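The Long Table at Kairys

There is a kind of tidying that never gets finished, and I think the people who run secondhand bookshops must have made their peace with it years ago. Austra Eglītis certainly has. She took over Kairys from an uncle with almost 500 paperbacks still in boxes (mostly thrillers, a good many of them swollen from a damp cellar in Skirkness), and she'll tell you quite cheerfully that four of those boxes are still under the stairs!

What she did get done, that first June, was the sorting. Everything went across one table, crime to the left, romance to the right, and a great wobbling heap in the middle that she and her friend Merike argued over until supper. 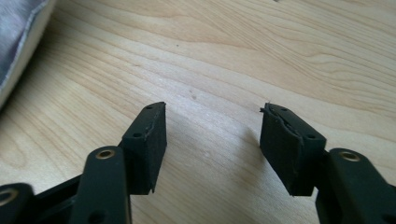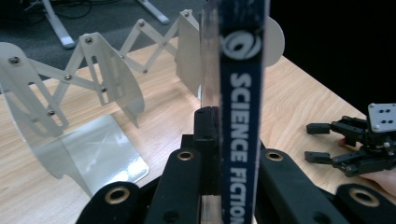

Sorting by kind is a funny business, when you come to try it, and it depends so much on who's holding the book. Merike would put anything with a ghost in it under horror, while Austra wanted the gentle ones kept back for customers who like a fireside story. A label like the dark blue one with SCIENCE FICTION in white capitals running down it looks very sure of itself, and yet they moved one slim novel about a lighthouse keeper on the moon in and out of that section all afternoon. It went to romance in the end, and a retired ferry pilot bought it before the tea was poured.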